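# Chapter 3: Collectors and Their Papers

Historians of natural history work with two kinds of evidence. One is the specimen: the pressed plant, the pinned beetle, the bird skin in its drawer. The other is paper, meaning the letters, field notebooks, labels, shipping lists and bills that moved with the specimen or were left behind when it moved. This chapter deals with the second kind. It follows the papers of one collector, Oluf Þórarinsdóttir, who reached the port of Skarkine in September 1839 and spent two wet seasons in the hills behind it.

Þórarinsdóttir is not a well-known figure. No large genus carries the family name, and the standard histories give the journey a footnote at most. The papers are useful to students for that reason. They have never been tidied up by an admiring editor, and they show the ordinary business of collecting: waiting for boats, arguing over the price of drying paper, and losing a crate of ferns to mould.

The collection now held at Sterska contains 70 letters and 3 notebooks. Most of the letters are addressed to a seed merchant who paid for part of the trip and wanted to know what he was getting for his money. The notebooks are harder to use. The first is a diary, the second a numbered list of plants, and the third a mixture of both, with household accounts written in from the back.

## Who did the collecting?

The name on a herbarium label is often the name of the person who paid for the plant or posted it home. It may not be the name of the person who climbed the tree. Melati Khoo's work on the Skarkine notebooks makes this point clearly. She compared the plant list with the accounts and found regular payments to a man entered only as Ismail, usually on the day before a long run of new numbers. On several of those days the diary places Þórarinsdóttir in bed with fever.

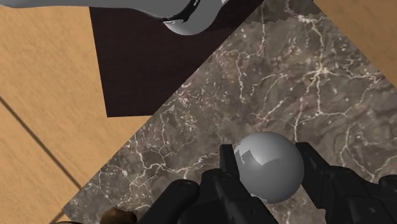 *Figure 3.1 A sphere between the jaws of a gripper. Computer rendering.*

Khoo argues that Ismail gathered a large share of the plants from the upper valley, and that he chose where to look. Local plant names in the second notebook support her. They are spelled in a different way from those in the diary, and the spelling is consistent, which suggests they were taken down from one speaker. Niall Shearer accepts the payments as evidence but is more cautious about the names. In his view they could have been copied from a word list bought in the port — such lists were sold to travellers — and he would want to see the list ruled out first.

You don't need to settle this question now. We will return to it in Section 3.4, where both arguments are set out alongside the relevant pages.

## Reading a plant list

A plant list looks like a simple record, but it was usually written up some time after the plants were picked. Look for changes of ink, numbers squeezed in between lines, and places where the sequence jumps. In the second notebook the entries for the camp at Damedwood are all in the same ink and the same neat hand, although the diary says the stay there lasted most of a month. Cempaka Pangaribuan takes this to mean that the list was copied out in one sitting from loose slips. The slips have not survived.

This matters when we use the list to date a find. A plant entered under a Monday may have been picked the week before, and its colour may have been described from a dried specimen. Dimas Tjoa's study of the labels, discussed in Section 3.3, found the same problem there.

## Before you read on

The extracts in the next section keep the original spelling and punctuation. Words that can't be read with confidence are placed in square brackets. Line breaks have been kept for the notebooks but not for the letters. As you read, mark any passage where the writer mentions another person's labour, even in passing, and keep your notes for the exercise at the end of Section 3.2.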